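Operations and workplace

Two-arm cell on the mixed returns bench at Tirkness: what changes for the bench team

The second bench in the returns hall at Tirkness went over to a two-arm cell in January. The first bench stays manual until the summer at least. Staff on both have asked how the work is being divided, and Mabli Pugh, who runs the bench rota, asked for the answers to be put in one place.

The cell takes mixed grocery returns: boxed biscuits, bottled drinks, small loose goods and the trays they travel in. Each item has to be picked up, turned so that the code can be read, and put down in the right lane. On the manual bench one person does all of that for a full shift, with a lift and a twist of the wrist for every item. Wrist and shoulder complaints were the most common entry in the hall's health log last year, and that was the case made for the change.

Throughput is lower than on the manual bench and is expected to stay lower for some time. In January the cell handled 2222 items over its test shifts. Of those, 591 were passed to a person, mostly because the code could not be read or the grip was refused. Upright cartons are the slowest class. If the fingers close too high the carton tips, and if they close too hard the board creases and the item is written off. The grip force for cartons has been lowered twice. Bottles lying on their side are handled better than bottles standing up, which was the opposite of what the Colader engineers had planned for.

The job on the second bench is now called cell operator. It covers loading, clearing refused items, checking write-offs and recording faults. Operators do not write or edit motion programs. They can change three settings from the panel (speed, grip force and lane order), and each change is logged against a badge number. The pay grade is the same as for bench work. The union side has asked for it to be reviewed once the duties have settled, and that request is open.

Training takes 33 hours, of which the first part is done away from the cell. The course was written by Karka, who supplied the control software, and has been shortened since the first group sat it. The section on network faults has been removed, as these go straight to the maintenance desk. A longer section on clearing a stalled arm has been put in. Anyone who trained with the first group should book the extra session.

Some points raised at the shift meeting:

Breaks. The cell does not run unattended. When the operator goes on break it is paused, and no cover is needed.

Targets. There is no individual target on the second bench. The planning figure is 700 items a shift for the bench as a whole, and it will not be used in appraisals.

Noise. The arms are quieter than the belt. Ear protection is still required because the belt runs past both benches.

Rotation. Operators swap with the manual bench every two weeks. Several people asked for a shorter cycle, since watching the cell for a full shift was found more tiring than expected. A one-week swap will be tried next.

Bárány, the sister site, is to receive the same cell later in the year and will send two people over to work alongside the Tirkness operators. They will be on the early shift and will need lockers and badges.
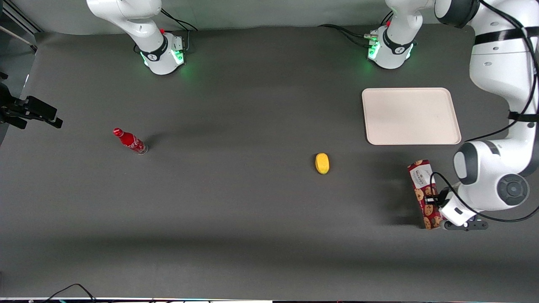
Fault reports should go on the new form, which has a box for the item class. Reports without it cannot be matched to the grip settings and have been coming back to the shift office. Old forms will be accepted until the current pad runs out.

Related items
Lane labels: revised colours for returns
Booking the extra stalled-arm session
Health log summary, returns hall
Manual bench: lift table replacement

Last updated: February 3, 2024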